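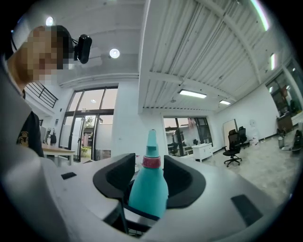

3.2 Spray bottles and where people leave them

I'll start with the spray bottle, which caused me more trouble than anything else on our list of shared office items. When Rekha Tiwari and I drew up the list for the Jusmont rooms, I had it down as a boring object. It's light, it's cheap, most people know how to use one, and I figured it would sit near whatever needed wiping. Well, no. Of the 444 item placements we logged in October 2023, the spray bottle had the widest spread of resting spots by a good margin – wider than mugs, which surprised both of us!

Part of this comes down to what the bottle is for. A stapler belongs to a desk and people bring their paper to it. A spray bottle goes along with the person cleaning, and gets put down wherever the wiping stops. That might be a cabinet top, a windowsill, a seat, or the floor beside a bin. Myung-ja Choo pointed out early on (she had run a similar count at Harb) that we should stop asking people where the bottle "lives" and start asking where they would look for it first. Those turned out to be two very different questions. At Harb almost everyone named the same shelf, and then hardly anyone went to that shelf.

The layout of the room matters too, and I don't think the earlier Cirnonen report gave it enough room. Their offices were small and closed. Ours have windows into the next office, desks pushed up to the walls and a lot of open tile in the middle, so there are plenty of surfaces within a few steps and no single obvious one. Chairs drift. Things that are waiting for a decision, such as boards and planks, end up leaning or lying near a wall and stay there longer than anyone means them to. I've come to think of these as soft surfaces: nobody would call a stack of planks a table, but a bottle will get set on one all the same.
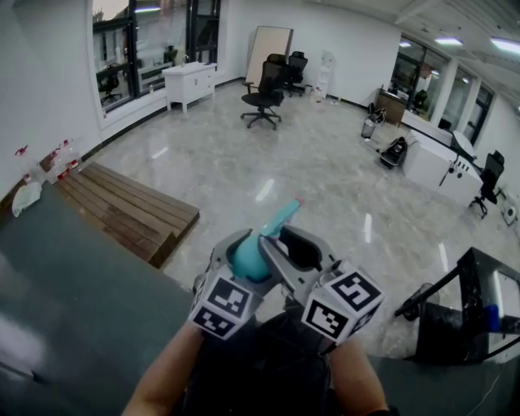 Figure 4. Light blue spray bottle in the shared office, with planks on the floor at left and two black office chairs beyond.

We coded each resting spot by height and by distance from the nearest wall, using the Skenumier sheet with 6 height bands. I'll admit I was sloppy with the lowest band for the first 30 entries and had to go back and redo them, so please treat the floor counts in Table 2 with a little care. Rekha coded a separate set of 100 on her own, and where we disagreed it was nearly always over furniture that could pass for either a desk or a cabinet. We ended up merging the two.

One more thing on color. I had a hunch that a bright bottle would be easier to find and so would get put back less carefully, but our list had too few bottles to say anything useful, and I've left it out of the analysis. Mugs and cups, which we did have plenty of, are covered in Section 3.3.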